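Cendeo moves floor waste to separate paper stream

2021-01-05
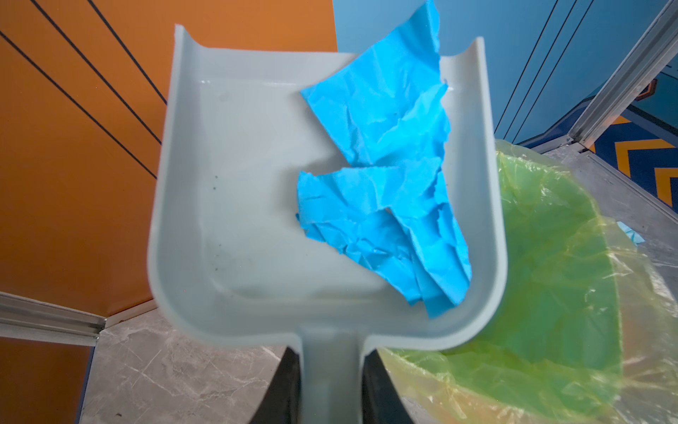
A light gray dustpan holding crumpled blue paper and a little dirt, over a lined bin.

Cendeo has changed the way floor sweepings are handled at its Zescombe site. Paper picked up from the floor now goes into its own lined bin, and grit and dust go into general waste. The change took effect this week in all 16 work areas.

Until December the two were tipped together. Randi Halvorsen, who runs site services, said the mixed bags could not be sent for recycling and were being charged at the full disposal rate. The site filled 111 of them in the last quarter.

Under the new procedure, large pieces of paper are lifted out of the pan by hand before the rest is emptied. Pans are to be tipped with the open edge inside the rim of the bin. Liners must be folded over the rim on all sides and changed when the bin is three-quarters full. Scraps too small to pick out stay with the dirt.

Most of the loose paper comes from the cutting tables, where colored sheets are trimmed to size. Offcuts from the tables themselves are not affected and will still be collected in sacks by Åberg, the site's paper contractor.

Eifion Sayce, the shift lead for the cutting area, said sweeping takes 4 minutes longer per shift with the extra step. He has asked for a second bin near the east door.

Bag weights will be logged through the end of January. The Cotard site, which has 100 staff and no separate paper collection, will receive the figures in February.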